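Reviews > Workshop > Coatings and paints

Pristov Metal Enamel, two-part, satin grey: tested on trays and bins

Pristov sells this enamel as a brush-on finish for steel that gets handled daily. I bought the 2-litre kit and used it on sheet steel trays, a tool drawer and an offcut kept as a control.

Mixing is by volume, and the measuring cup supplied is marked clearly enough. Pot life is short. At normal room temperature the mix began to drag under the brush well before the leaflet said it would, so smaller batches are advised. Coverage was fair: two coats hid bare steel and old primer alike. Dry film thickness on the control piece came out at 158 microns, against 105 for the Vokico single-pack I used before.
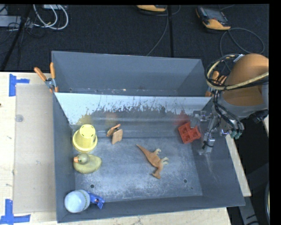

Abrasion is where most coatings of this type fail, and sloping faces fail first. Hard objects slide down them and collect at the bottom, so wear is never even. On my trays the Pristov held up better than the Vokico on flat areas and no better on folded edges. A third coat along the folds is worth the time – the leaflet does not mention it.

Solvent resistance is good. White spirit left no mark, and cellulose thinners softened the surface only after repeated wiping. Touching up is harder. New enamel over old shows a visible border unless the whole panel is rubbed down first.

Recommended for flat panels. For folded work, powder coating remains the better choice.

Reviewed by Baltazar Jaramillo

Contact | © 2024 Venditz Workshop Reviews | Back to top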